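Brandell Kennel Wash-Down Kit
For shelters, rescues and foster homes

In stock. Ships in 8 working days, sometimes sooner. September orders may run slower, see shipping at the bottom.

What it is: a portable pump, tank and hose set for cleaning runs, crates and intake rooms. Made for places that take in a lot of animals at once and don't have a floor drain in every room. Tank holds 16 gallons. Wheels lock. Handle folds down for the van.

New this year: quieter pump. Dogs that are already scared don't need a compressor going off next to them. Old pump still available as a spare, ask. 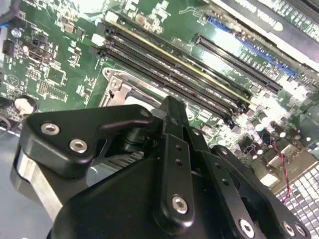
Hose is 17 feet on the standard kit. Longer one is extra. Both take the same snap fitting, so your old Brandell nozzles will fit. Nozzles from the first Nusorport line will NOT fit without the adapter (sold separately, see parts).

In the box:
Tank with lid
Pump, mounted
Hose and fan nozzle
Foam nozzle
Squeegee head, no pole
Spare gasket set
Quick start card

Poles are not included, any threaded broom pole works.

Using it with cleaner
Tank is fine with most kennel disinfectants at label strength. Don't mix products in the tank. Rinse the tank between a disinfectant and a detergent, two full rinses. We pair it with Emolance, our no-scent concentrate, but you don't have to buy ours. Whatever you use, animals out of the run first, and keep them out until the floor is dry. Cats especially.

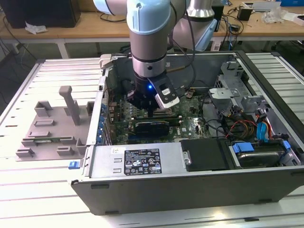

Robot arm with gripper over an open desktop tower.

Contact time is on the label of your cleaner, not on our card. People skip this and then wonder why the smell is back. Foam on, wait, rinse, squeegee to the drain or the pickup tray.

Heavy soil
For hoarding cases and other bad intakes, scrape and bag first. The kit is not a vacuum and solids will clog the pickup screen. If it does clog: power off, pull the screen, rinse it, put it back with the tab facing up. 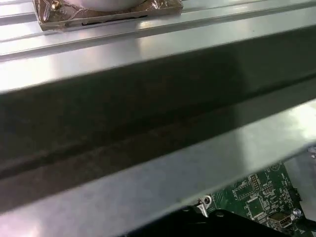 Battery or plug
Comes set up for wall power. Battery pack clips on the back, no tools. Charge it indoors. Runtime is about 200 minutes on the low setting, a good bit less on high.

Care
Drain the tank after every shift. Leave the lid off overnight. Gasket gets a wipe of silicone grease once a month, or when the lid starts to stick. Don't store it full in an unheated shed, the pump housing will crack and the waranty doesn't cover freezing.
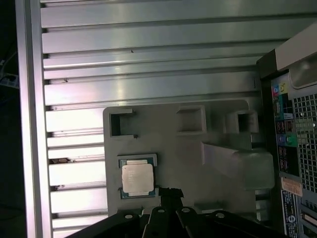
Ribbed metal panel, light silver-gray.

Parts and add-ons
Long hose
Nusorport adapter
Juhász pickup tray, fits under most crate banks
Battery pack
Pump, old style
Emolance concentrate, single jug or case

Shipping and returns
Ground only, the jugs can't go by air. Returns on unused kits with the box. Opened concentrate can't come back. Registered rescues get the shelter price, send your paperwork in with the order and we'll adjust it before we charge you. Foster groups with out paperwork, just write us first.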